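7/15/21

I did not write here for some weeks. The reason is the painting of the quince branch, which I finished last night, and I want to put down how it went before I forget the order of things.

It started in January, when there was no quince flower anywhere, only the photographs from last spring. I had 1,118 of them on the old computer. I sat two evenings and deleted, and when I stopped there were 85 left, and from those I printed 4. My favorite was the one from the road to Satdale, where the old tree leans over the wall and the branch comes down almost to the hand. The flowers on this tree are pale, much paler than people expect when they hear the word quince. In my first language we have one word for the fruit and the same word for a sour face, so I grew up thinking that the flower must be sour also. It has a very light smell, a little like wet paper.

I made five small studies first. The first three were in watercolor, and I was not content with any of them. The petals became dirty. I think I touched them too many times. When I am nervous I correct, and watercolor does not forgive correcting. The fourth was in gouache, flat and heavy, like a flower on a biscuit box. The fifth I made in oil on a piece of primed card, in one hour, because I was angry with the gouache, and this was the first one which looked like a living branch.

So it became an oil painting. I stretched the linen myself, and one corner is still not good. If somebody turns the picture around, he will see three folds where there should be two.

The background took me the longest time. I wanted the gray green that is on the wall in the morning, before the sun comes to it. I mixed it from Prisotum green earth, white and a little bit of raw umber, and every time it dried it was darker than I remembered. I wrote the mixtures on the back of an envelope and then I lost the envelope. In the end I painted the whole wall again in May with a big brush, very thin, and left the old color to show through in some places. It is better than what I planned.

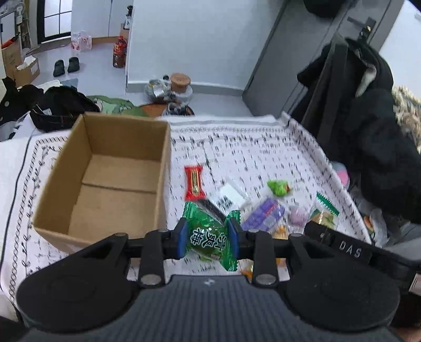

The petals I began only after the wall was dry. I know many painters do it all together, wet in wet, and I admire this, but my hand is too slow. I put first the shadow side, a cool violet gray, and then the light side, warm, with almost no yellow. The pink is only on the edges and on the closed buds. I had to tell myself this each morning, because on the palette the pink is so beautiful that one wants to use it everywhere. One flower at the lower left I scraped off and painted again so often that the linen there is nearly polished. Now it is the quietest flower in the picture and I like it the most.

I also read about the quince while I waited for the layers. The old Greeks gave the fruit at weddings, and the bride should bite from it so that her breath would be sweet. Some people think that the golden apples in the stories were quinces. The word marmalade comes from the Portuguese word for quince, marmelo, and this I did not know, although I have eaten marmalade all my life. There was a second thing in the same book about the fuzz on the young fruit, but I returned the book to the library and cannot check it, so I leave it out.

On the last days I worked on the leaves. They come out at the same time as the flowers and have a soft gray hair on the underside. I tried to paint the hair with a small brush and it looked like mold. Then I dragged an almost dry brush over the green, one time, and did not touch it again. I must remember this for the next painting.

The signature I put low on the right, in the color of the wall but one tone darker. Last year at the Uvov show a visitor asked me who had painted my own picture while I was standing next to it, with the name written in red in the corner, so I do not believe any more that the red helps.

Now it stands on the cupboard with the face to the room. I look at it when I pass with the coffee and I find small faults. The third bud is too round. The stem above it is perhaps too straight for such an old tree. I promised myself to change nothing for two weeks.

The frame is the next question. Işık has a narrow one in limed oak, which I liked very much in the window, but the price is for the frame only and the glass they calculate apart. Oil needs no glass, I told them, and they agreed, and then on the paper with the offer the glass was there again. I will go back and ask in a friendly way. If it does not work I can take the brown frame from the hallway mirror, which has nearly the right size.

Tomorrow I clean the brushes properly, all of them, also the two that I hid behind the jar.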